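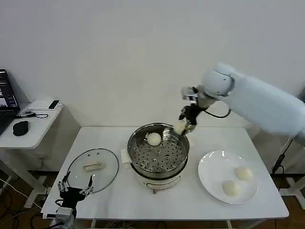

I've been putting off replacing the drive in my old laptop for two years, mostly out of fear of losing something during the move. My sister-in-law finally lent me her Senard cloning dock over the holidays and I liked it so much that I bought my own the week I gave hers back. So this is a review after two laptops, one desktop drive and a very tired external disk that I'd more or less written off.

The Senard is a two-bay dock. Source drive in the back slot, new drive in the front, hold the button until the lights start chasing each other, let go, press once more. You don't need a computer hooked up at all! That was the part I didn't believe until I tried it. I went off and did the dishes and when I came back all four lights were solid, and the laptop started from the new drive on the first go with my wallpaper and my mess of desktop icons exactly where I'd left them.

It also works as a plain USB dock, and I use it that way far more than I expected. Copying my photo folder over (223 GB, mostly the kids and the dog) went along at a nice steady pace and never dropped the connection. My previous adapter, a Rostent with a captive cable, used to disconnect if you so much as breathed on the desk, and then you'd get the lovely message about the disk not being ejected properly.

Now the gripes, because there are a few. The manual is one folded sheet and it leaves out the thing you most need to know: the new drive has to be the same size or bigger, to the byte. Two drives that both say 500 on the label may not match. If the front light blinks red straight away, it's that. I lost an evening to it, swapping cables and muttering, before I found a post by Khurram Farooqui on a repair board that spelled it out. Thank you, Khurram, wherever you are.

Second, it copies bad sectors by stopping. My tired external disk got to the second light and just sat there. For that one I hooked the dock up over USB and ran Drultolance, a free recovery program that skips the bad spots and comes back to them later. It took all night and it's ugly to look at, but I got back everything I cared about, including a folder of letters I'd forgotten was on there. The two of them together make a really great little rescue bench.

Third, if you clone to a larger drive, the extra room won't show up until you stretch the partition yourself. Disk Management does it in a minute or so on Windows. On the Mac side I had to ask for help.

Things I love that won't matter to everyone: the power switch is a real switch that clicks, the slots have little spring doors that keep the dust out, and the rubber feet grip properly. The lights are bright, so I put a bit of masking tape over them at night.

If you only ever plan to swap one drive, borrow a dock. If you're the person in the family who gets handed the slow laptops (hello!), get one of these. I have my dad's desktop lined up for February and for once I'm looking forward to it.

Heather Sutherland

We use cookies to remember your settings and to see which pages get read. Accept all | Manage choices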